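Search this site Enter keywords Go

In praise of the slow bus

Sunday | By the Kukley columnist

Print this page | E-mail this to a friend

I love the number 9 bus, and I'd like more people to love it with me.

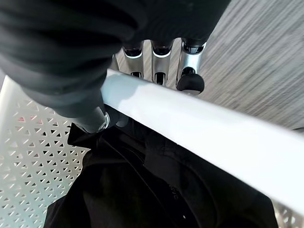

It leaves Kukley at 6 in the morning and wanders over to Zirndale by way of every lane and farm gate it can find (the train does the same trip in a fraction of the time, as my friends keep telling me). I don't care! On the train I look at my phone. On the 9 I look at gardens, at washing lines, at the dog that sleeps on the wall by the Gauthier bakery, and I get off feeling as if I've been somewhere.

People talk about slow buses as a thing to be put up with until you can afford a car. I think that's a great shame. You get the top-deck view for 2 pounds, you hear who's had a baby and whose roof has come off, and in November, when the windows steam up and the heater finally gets going, there's no cosier seat in the county.

There's talk again of cutting out the Lulex estate and running straight down the main road. It would save a few minutes. It would also leave 300 homes with a long walk up a steep hill, and I'd miss the estate myself, with its mad Christmas lights and the front garden full of stone owls.

So take the 9 this week, even if you've no need to go to Zirndale. Sit upstairs on the left, and bring a flask, and if the driver waits for someone running down the hill, be glad. One day it'll be you.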